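Uvthorpe workshop notebook
Search this notebook: type a word Go
July — entry by Soledad Cáceres

Blocks, the white table, and the outlines

I start this entry in the afternoon, after lunch, and I finish it at home, so please forgive if the order is not perfect. Innes asked me to write down everything I decided about the letter blocks, so that we do not discuss the same points again when I am away.

First, the blocks themselves. We have now two sets. The old one came with us from Tapley, in the biscuit tin, and the new one is the Clisitz set which arrived last month. The cubes look the same when they lie in the box, but when I put one from each set side by side I can feel a small step with my fingernail. I measured and the new ones are a little bigger, less than a millimetre. For sorting this does not matter. For stacking it matters, as a tower from mixed cubes leans a little to one side and then I spend my time looking for a fault which is only the mixing. So I decided: the two sets stay apart. The tin is for the old ones, the new ones go back in their own box. I put a pencil dot on the underside of every old cube. Please do not clean it off.

The letters. In the Clisitz set the letters are printed in white and they are good, I can read them from the other side of the room. In the old set some letters are worn, and the "O" and the "Q" became nearly the same letter. I took the "Q" out of the tin. It is in my drawer, left side, in case somebody misses it.

I also want to note that colour and letter have no relation. A visitor asked me if the red ones are vowels. They are not. The maker put the letters on as he liked, and we should not build any task which depends on such a rule. I made this mistake myself in spring with the first task sheet, and I had to write the sheet again.

The table. I wanted a surface which is plain, and the white table is the best we have. The wooden one near the window has a strong grain and the small things disappear on it, in particular the yellow things. The white one has its own problem, it shines a bit when the ceiling lights are all on. I tried with only the back row of lights and it was better for my eyes. I did not try yet with the blind down. The hole for the cables stays open at the moment. I looked for the cap in both cupboards and did not find it. A cube can sit over the edge of the hole and tip, so do not start any cube there.

The outlines. Before, we used paper squares fixed with tape, and they were a nuisance. The corners came up, the cubes caught on them, and every morning one square was a little bit turned. Now I draw directly on the table with the green marker, the thin one. I draw by hand, without a ruler, and I know that Innes does not like it. My reason is that the children's sheets from Grirkness, which we copy for this task, have also hand-drawn squares, and I want people to judge "inside" and "outside" with a line that is not perfect. If the line is perfect, everybody becomes too strict and argues about the corner of a cube.

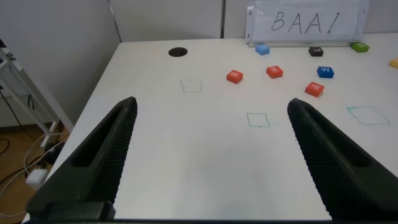

The rule for "inside" is then as follows. A cube is inside when all its bottom face is within the line or on the line. If it goes over the line on one side, even a little, we write "over". We do not write "almost". I found "almost" many times in the old sheets and I cannot say any more what was meant. A cube which is turned is fine, as long as it does not go over. In the smaller squares a turned cube has less room, so look from above and not from your chair. From the chair I was wrong two times today, both times with the same square.

About the marker. I tested it on the underside of the table first. It comes off with a damp cloth when it is fresh. After 60 minutes it needs a drop of washing-up liquid and more rubbing, and after one night it leaves a pale shadow which I could still see in the morning light. It is not terrible, but if we draw every day in a different place the table will be full of shadows by the end of summer. My proposal is to leave the outlines where they are as long as we work on this task, and to draw over them when they become weak. When you draw over, follow the old line. Please do not improve it.

Do not use the black marker from the whiteboard. It looks fine on the table, but it comes off on the cubes and then on the fingers, and I spent a good part of one morning with cotton wool and a cube in my hand. The red cubes hide it, the yellow ones do not.

How to put the cubes out. I prefer that they are scattered at the back of the table and not in a row. When they are in a row, people start to read them and try to find a word, and they take the cubes in the order of the word. Innes shakes them in a cup and lets them fall, which is quick, but then one goes on the floor each time, and many of them lie with the letter on the side. I put them down one by one with closed eyes. It sounds silly and it is slower, but it works well enough. Keep space for two fingers between neighbours. If two cubes touch, move one of them and not both.

Letters should look up if possible. It is not a fault if one is not, only write it on the sheet, in the column on the right side. I left this column without a title because we could not agree on the word.

Things which I noticed and did not solve:

The table is not level. A marble rolls slowly to the corner near the door. The cubes do not care, but for the next task with the round beads we will need to put something under one leg. I have folded cardboard for the moment in my coat pocket and I forget it there each day.

The box of the new set is too tight. When all the cubes are in, the last one must be pushed, and it takes a little paint off the edge. I ask for a bigger box, or we keep one cube outside. I would not like to keep one outside, we will lose it.

The big square is really too big. I drew it last, when my hand was tired — and one side runs away from the others. For putting one cube inside it is too easy, nobody will fail. But it could be good for the "put three together" sheet, so I leave it. Innes can decide.

Note from Innes, added later in the margin and copied here so that it is not lost: "Fine with the green lines. Not fine with your closed eyes, I want to try it with a number table so that we can repeat the same layout. Bigger box ordered. Where is the Q?"

My answer: the Q is in my drawer, as I wrote above. About the number table I agree in principle, but somebody has to make it, and it should fit on one page. We can try both ways with the same cubes and compare how long the preparation takes. I will do the closed eyes.

To do before next entry:
— ask at Tapley if the cap for the cable hole stayed there
— cardboard under the leg
— second green marker, same thickness, this one begins to be dry
— give the column on the right side a name
— write the rule for "inside" on a card and fix it on the wall, not on the table

I will also check the size of the new cubes again with the better caliper. The one I used has a zero which moves when it is closed too strongly, and I did not write down if I looked at it before or after.

Recent entries
Beads: first try with the shallow tray
Which tape leaves glue (list, not finished)
Grirkness sheets, corrections to page 2
Lights in the back room
Moving from Tapley: what is in which crate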